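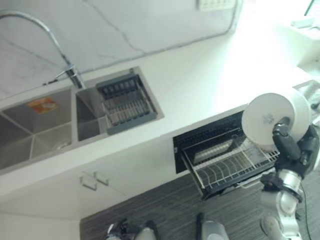

Where do clean plates go if you don't own a cabinet for them? Back in the pull-out rack under the counter, every time, the same slots.

I moved into this apartment in January and the kitchen has one built-in dish drawer, one double sink and very little else for storing dishes. A few people asked how I keep it going, so I'm writing it up in one place. 1/

Start at the sink. Mine has a big left basin and a small right one. All washing happens on the left. The right one holds the drying rack and I try to keep it that way. Once you start soaking pans on both sides you've lost the counter too. 2/

The rack over the small basin is dark gray plastic with slots. I had a wire one from Rullitz before that and it left rust rings on the steel. Plastic is uglier and I don't care. 3/

Plates stand up, one per slot. If they lean on each other the water stays between them and you're drying them with a towel anyway. 4/

Delia Figueroa asked if I run the machine for two people. Yes, but only at night, and only when the lower rack is full. With the two of us that comes to every other day. Single cups and plates during the day get done by hand. 5/ 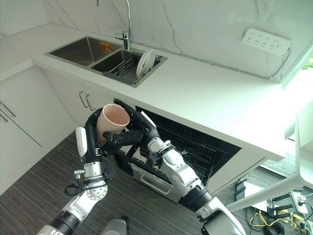 Cups are where I changed my mind. I used to put them anywhere there was a gap. Now they go in last, after the plates, upside down and tilted a little so the base doesn't hold a puddle. 6/

Pull the rack all the way out before you load it. Half out, you end up filling the front and ignoring the back, and then you think it's full when it isn't. 7/

Small thing about white dishes – buy plain ones. We had a set of 5 from Durán with a raised rim and they never sat right in the tines. The flat ones drop straight in. I gave the Durán set to Hipólito, who has open shelves. 8/

Counter rule: nothing lives on the stretch between the sink and the corner. That's landing space for whatever is coming out of the rack. The kettle got moved to the other side on Tuesday and so far nobody has moved it back. 9/

White counter, so tea marks show. Dish soap and a cloth that evening, baking soda if I forgot. I tried the Skornstead spray and couldn't see a difference. 10/

The sink gets dried with an old T-shirt before bed. Takes about 2 minutes. We have hard water and the faucet goes spotty by morning if I skip it. 11/

Octavio wants to know about knives. Separate drawer, by hand, always – I'm not putting a sharp knife in a rack I reach into half asleep. 12/

Next is the pan situation, which is still bad. I'll post when I've measured the bottom cabinet. 13/13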